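How Does a Robot Learn to Fold the Laundry?

Have you ever been asked to fold a towel? You probably did it while thinking about something else altogether, like lunch, or whether the dog was awake yet. Your hands just knew what to do. For a robot, folding is one of the trickiest jobs in the whole house, and today we are going to find out why.

At our shared workshop in Vudby we have been building a robot arm called Farina. We started last July, at the big bench by the window, and so far we have used 485 screws (yes, we kept a tally on the wall, and a few of those screws are still somewhere under the bench). Farina has one arm, one gripper, and two fingertips. That is eight fewer than you have, if you count your thumbs!

Now, picking up a toy block is fairly easy for a robot. A block has the same shape on the floor, in the air, and upside down. Cloth is different. Every time you touch it, it changes. It bunches, it slides, it makes a little hill in one place and a little valley in another. A robot looking at a crumpled cloth has to work out where the edge is and which part is lying on top, and that takes a lot of looking.

So we put a small camera near Farina's gripper, a bit like having an eye on your wrist. The camera sends its pictures to a program we named Fernis, and Fernis hunts for lines and shadows. A long dark line might be a crease. A straight line with table on the other side of it might be the edge of the cloth. Might be! Fernis makes plenty of mistakes, and so did we when we were writing it.

Then comes the pinch. If the fingertips press too lightly, the cloth slips away. If they press too hard, they can catch on the table or pull up a whole bunch of cloth at once. We spent nearly 24 evenings on pinching alone — more than we spent on the rest of the gripper.

You can try this at home. Lay a dish towel on a table and crumple it up well. Put one hand behind your back and use only your thumb and one finger of the other. Now try to fold the towel in half. Slow, isn't it? Try it once more with your eyes closed, and you will know just how a robot feels on a difficult day, if robots felt things.
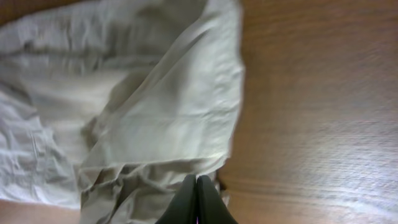
Two dark fingertips close together at a bunched-up bit of cloth, with plenty of wrinkles still to go.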